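Where Does the Rain Go? A Semester of Watching Puddles in Granville

I picked storm drains for my project because I live at the bottom of a hill. Every time it rains hard my street turns into a little creek, and my shoes have paid for it since freshman year. So when the assignment was "study one piece of public infrastructure you use without thinking," I knew right away what mine was going to be!

My main question was pretty simple. When it rains on the Fagerlund side of town, where does the water end up, and why does so much of it seem to stop at my corner first?

I started with maps. The public works office in Granville has a drain map you can look at if you ask at the counter, and it is old. Parts of it are hand drawn, and there is a whole block near the Pudley lot that shows a creek where there is now a bank and a sandwich place. The creek is still there, it just runs in a pipe. I got way too excited about this and spent an afternoon walking the line of the pipe above ground (you can follow it by the manhole covers, and in one spot you can hear it).

After that I made a route. It was 2 miles, starting at the top of the hill and ending at the outfall by the Prakosbridge footpath, and I walked it in the rain and again the day after. I wrote down which drains were clear, which ones had leaves on them, and where water was standing. My notebook got soaked on the first walk, so I switched to pencil, and I would tell anybody doing a project like this to start with pencil.

Leaves turned out to be a much bigger deal than I expected. I had come in thinking the pipes were too small, and maybe they are, but on my corner the water drained fine once I pulled the leaf mat off the grate with a garden rake. The street slopes just enough that everything from uphill slides down and parks itself on that one grate. My neighbors all assumed the city was supposed to clean it. The city does sweep, but the truck can't get to the curb when cars are parked there, and cars are always parked there.

I also wanted to know how fast different surfaces soak up water, so I did a pour test with a coffee can that had both ends cut off. You push it into the ground, pour in a measured amount, and time it. I used 200 milliliters each time. The flower bed drank it in no time. The packed dirt by the bus stop took so long I sat down on the curb and ate my lunch. Grass was somewhere in the middle, and it depended a lot on how much people walk on it, so the shortcut across the school lawn acted more like the bus stop than like a lawn.

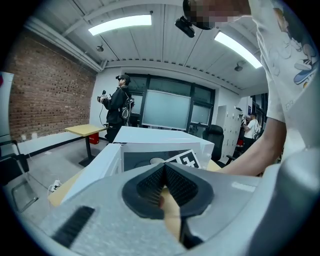
The pour test is the part I would redo if I had more time. I only had one can, and I didn't always push it in to the same depth, so I wouldn't lean on those times too hard. I also did most of them in spring when the ground was already damp. July would probably look really different, with the dirt baked hard and those big fast storms we get in the evening.

What I'd like to see is a rain garden in the strip by the bus stop. It's 50 feet long and nothing is growing there now anyway. It wouldn't fix my corner, but it would slow down some of what comes off the Pudley lot, and it would be nicer to wait next to. And somebody on each block could keep a rake handy in the fall. I've been doing mine and I kind of like it, weirdly.

Turned in May 11, 2024.

Related projects
Why Is the Prakosbridge Footpath Always Muddy?
Counting Bus Riders at the Fagerlund Stop
Street Trees of Granville: What Got Planted and What Lived
Old Signs on Main Street
How Loud Is the Cafeteria?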